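Reading time: 2 minutes

September 18, 2019
Notebook entry: Ristel house, small bedroom, tidying and sorting

Work today was confined to the small bedroom. The purpose was to agree on an order of work before the remaining rooms are started, and to record anything that affects the Drullow checklist.

The bed stays against the wall and is treated as the sorting surface. Cloth items are to be handled singly and set down toward the foot of the bed, with the head end kept clear. Masks were worn throughout. 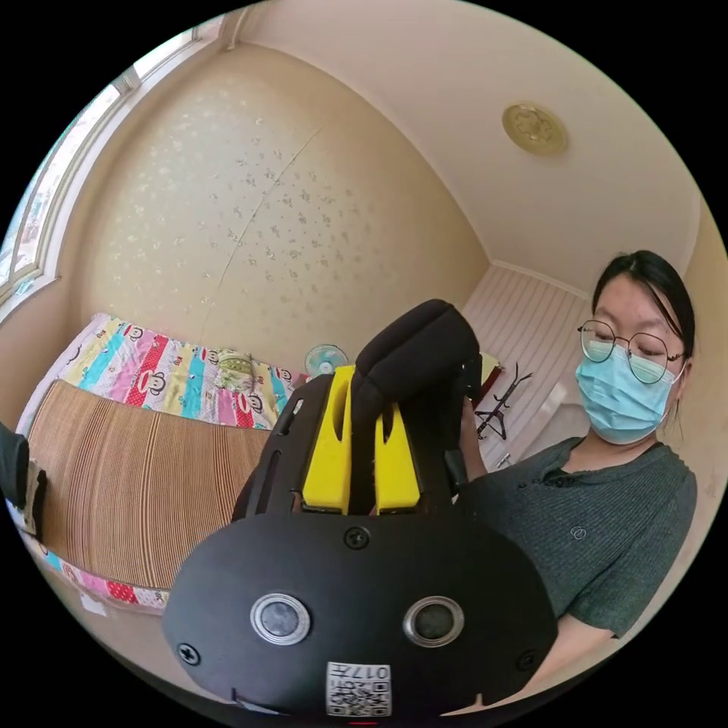
Small bedroom, bed by the window, black padded strap over the yellow prongs.

The checklist allows 4 minutes for clearing the bed. This proved short, and Ortner has been asked to revise it. The bedsheet is brightly printed, and small patterned items are easily overlooked against it; dark items present no difficulty. The fan remains on the bed near the wall until a shelf is approved. The curtain is to be left as found. Marks on the pale yellow wallpaper were entered in the room record as existing wear.
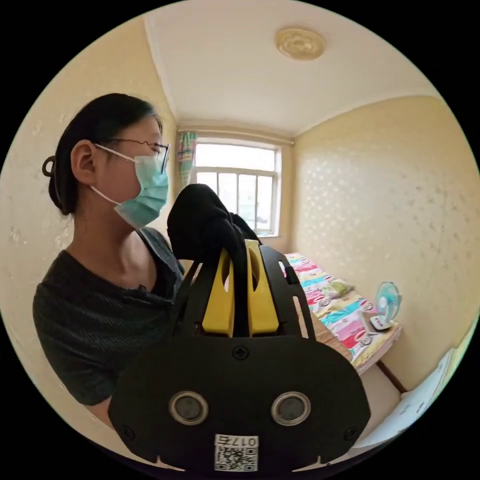 Should single socks be held back until a match is found?
Single socks go into the drawer with the others at the end of the session, and matching is done once per week.

Storage bags from Trendska have not been received. The order of 78 is to be checked against the delivery note before any are opened. Wardrobe contents are deferred to the next entry.

Comments (3)

The March version of the checklist had the bed cleared last. Please confirm which order applies.

Bed first, per the revision.

Noted. The fan should be added to the room record as well.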